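Last updated: November

The long wait between series

Holtley ran for 11 episodes a year when it began. Viewers of the village drama now get six, and the last gap between series was close to two years. It isn't alone. Cindar, the space serial, has been off air so long that its youngest cast member has left school. 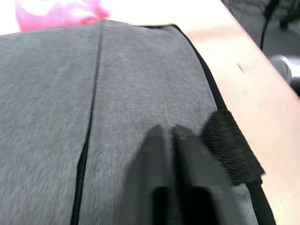

Why it takes longer

Money is part of it. An hour of Cindar needs around 300 effects shots, and most are finished after filming ends. Holtley has no spaceships, but its outdoor scenes are shot in Drirkcombe, where the roads can only be closed out of season.

Casts are harder to gather too. Actors once signed for five years. Many now sign for one and take other work in between.
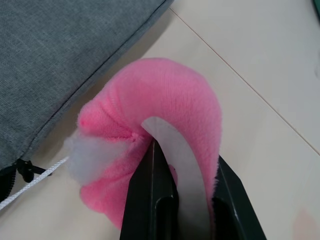
Some viewers drift off during the break – others go back to the start and watch it all again. Soaps still manage four nights a week on small budgets, and their audiences have held up better than most. Holtley returns in spring with a double episode.

Contact us | © Drirkcombe Magazines | Back to top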